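The Table from Ruddock Street

The table came with the flat, so Ju-won had never thought of it as his. It was a pale wooden thing that sat under the window and took up most of the kitchen. For two years he had eaten at one end of it and let the rest fill up.

By February there was a lot on it. There were letters from the council and letters for the tenant before him, a bicycle lamp, a bag of bulbs he had meant to plant, three mugs, a radio with the back off, and all the papers to do with his father's shop. The papers were in a Jomlow biscuit tin and two carrier bags. He moved them from left to right when he needed room for a plate, and back again when he needed the socket.

Iker Miranda rang on the Sunday night.

"I'm coming with the van at ten," he said. "Is it clear?"

"It's nearly clear," said Ju-won.

"Have you started?"

"No."

Iker had bought the table for 70 pounds from the landlord, who was selling up. Ju-won had to be out by the end of the month and had nowhere to put a table that size. It was going to Iker's mother, who wanted something to cut cloth on.

He began at six the next morning, while it was still dark. He made tea and put the mug on the draining board so that he wouldn't add to things. The post went first. Most of it could go in the recycling without being opened. One was from a firm called Bretov, offering him a loan of 2000 pounds, and there were four more from the same firm underneath it.

The bulbs had sprouted in the bag. He put them by the door to take down to Mr Rashidi, who had the ground floor and a bit of garden.

Then he sat down with the tin.

His father had kept every receipt. He had written on the backs of them too, in pencil, small notes to himself about deliveries and who owed what. Peñalver, two chairs, pays Friday. Hinges, ask again. Ju-won had carried the tin through three flats without reading more than the top few. He read them now. It took him until half past eight and he let the tea go cold.

There was nothing important in it. He had thought there might be. On one receipt his father had added up a column of figures and got 543, crossed it out, and written 300 with a line under it. There was no way to tell what it had been for. On another he had written Ju-won shoes, and then on the next one, a week later going by the dates, Ju-won shoes again.

He kept those two and the one about the hinges. He put the rest back in the tin and put the tin in the box marked KEEP, which was less than he had planned to throw out but more than he had sorted in two years.

The radio went in the bin. The lamp worked when he pressed it, so he put it in his coat. He washed the mugs. Then he took a cloth and warm water with a drop of washing-up liquid and wiped the table from the window end to the wall end, and dried it with a tea towel.

He had forgotten how big it was. The light was coming in by then. He put both hands flat on the wood and leaned, and it didn't rock at all. He had always believed it rocked. It must have been something under the papers.

He went down with the bulbs. Gitau Rashidi opened the door in his dressing gown and looked into the bag.

"They should have gone in before Christmas," he said.

"I know. Are they any good?"

"I'll put them in. They might sulk for a year." He folded the top of the bag over. "You're off, then?"

"End of next week."

"And who's having the upstairs?"

"I don't know," said Ju-won. "He's selling it."

Mr Rashidi nodded as if he had expected this, and said to come down for supper before he went, any night but Thursday.

Iker was late. It was twenty to eleven when the van pulled up, and he came up the stairs with a blanket over his shoulder and a spanner in his hand for the legs. He stopped in the kitchen doorway.

"You cleared it," he said.

"I said I would."

"You said nearly." Iker walked round to the window end and ran his palm along the wood. "She'll be pleased with this. Where did you eat your breakfast?"

"I haven't had any."

Iker looked at the cooker, and then at the clock. He put the spanner down on the draining board and pulled out a chair.

"Have you got eggs?" he said.
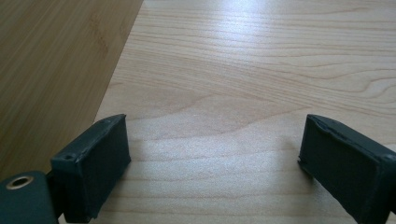 The tabletop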